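Budgeting for a second gripper

Odette Collet plans equipment for Koneo, a framing supplier. Her request for November covers 2 items: a three-finger gripper and spare fingertips.

"The arm was the easy line," she says. "Fingers, cables and mounts went in late." She allows 20 hours of trials per product before signing.

Picture frames and small easels are on the trial list.

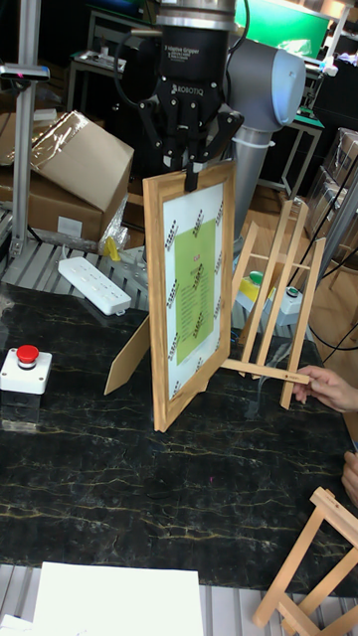 What she would change

"Price the fixtures first," Collet says. "We left 42 days for delivery and needed more."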